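How to Clear a Desk (and Why It Fills Up Again)

By Rattana Boonyarit

Every desk starts out flat. That is the whole point of a desk. Then somebody puts down one pencil, and the pencil gets lonely, and by Friday there are crayons, a sock, half a cracker and a library book due back in March.

Why does this happen? Flat places are easy to drop things on. You come in the door with your hands full, and the desk is right there at hand height, being helpful. Grown-ups do it too. They call it "the mail."

A clear desk makes some jobs easier. If you are looking for an eraser on a bare white top, you look once. If you are looking for it under 10 drawings of the same horse, you might be there until dinner. Your eyes have to check each thing and say "no, horse" before they can move on.

So how do you clear one? Fiifi Osei, who is nine and lives in Plosham, has tested several methods. His first was to push everything off the back. This is fast, and the desk looks wonderful, but then you have a floor problem.

His second method works better:

Take everything off and put it on your bed. (Now you have to finish, or sleep on the stapler.)

Wipe the top with a damp cloth. Dry it with another one.

Make 2 piles: things that live on the desk, and things that were only visiting.

Walk the visitors home. The sock knows where it lives.

Put the desk things back near a corner or along an edge, so the middle stays open.

That last step matters most. The middle is where your paper goes, and your elbows, and your model volcano if it's that sort of week. A corner is no good for elbows anyway, so let the pencils have it.
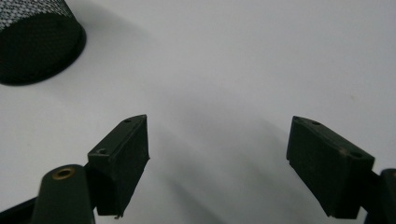 Plenty of white tabletop, with a black mesh holder-shaped thing keeping to the corner.

How long will it stay like this? Fiifi set a timer for 30 minutes and went to have a snack. When he came back there was a plate on the desk — his own, as he was still holding the fork.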